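The Slow Lane Is Full
What happened when I signed up for adult swim lessons at an age when most people are signing up for a second mortgage

Jul 27, 2026

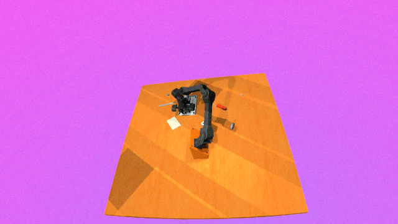 The shallow end

The Erkberg pool opens its doors to adult beginners at an hour I had previously known only as a rumor. I joined in November, when the walk from the parking lot to the changing room was a punishment in itself, and I have been going ever since, minus one week for an ear.

I should explain that I could swim, in the sense that I had never drowned. My stroke was a kind of breaststroke with my head held up like a dowager at the opera. It got me across hotel pools. It did not get me across Erkberg, where the instructor watched me do one length, wrote something on her clipboard and moved me down a group.

The lower group is called Kira. The groups all have names, on the theory that adults will be hurt by the word "beginner." Everyone in Kira knows exactly what Kira means. The group above us is Noiphan, and its members wear the good goggles and stand with their hands on their hips.

Blowing bubbles for money

The first two sessions are spent breathing out. You hold the gutter, put your face in and hum. I paid real money for this and would pay it again, because I had apparently spent my whole life holding my breath underwater and then wondering why I was tired.

After humming comes the kickboard. Some people kick and go forward. Some people kick and stay put. I kicked and went backward, slowly, toward a man who was doing his best to look at the clock. The instructor said it was my ankles. It has been my ankles at every stage since. My ankles, I'm told, are built for hiking.

Pull buoys came next, and then fins, which are a wonderful lie. For one length you are an otter. Then they take the fins away and you are a person with a bag of groceries tied to each foot.

What the lap counter says

By spring I owned a watch that counts laps. It gives me credit for climbing out to use the bathroom, so I treat its findings with some caution, but on a good morning it says 1,320 yards and I see no reason to argue. My best is 1,780. I told several people who had not asked.

The group is smaller now. There were 9 of us at the start, and the survivors have sorted themselves by lane with the quiet bitterness of airline passengers. The fast end of the slow lane is a real place and there is competition for it. A woman in a green cap taps my foot when she wants to pass. I have never once tapped hers.

Open water, allegedly

The course ends with a lake swim at Worberg, which the brochure describes as "gentle." I went to look at it. There is no line on the bottom of a lake, and no gutter, and something in the reeds was making a noise. The buoys mark out a loop that looks modest from the snack bar and much less so from the dock, where I stood up to my shins for a while holding my shoes.

I have sent in the form. It asked for my expected finishing time and left a very small box, so I wrote "yes." Wetsuits are optional. Mine is on order, in a size the website and I did not agree on.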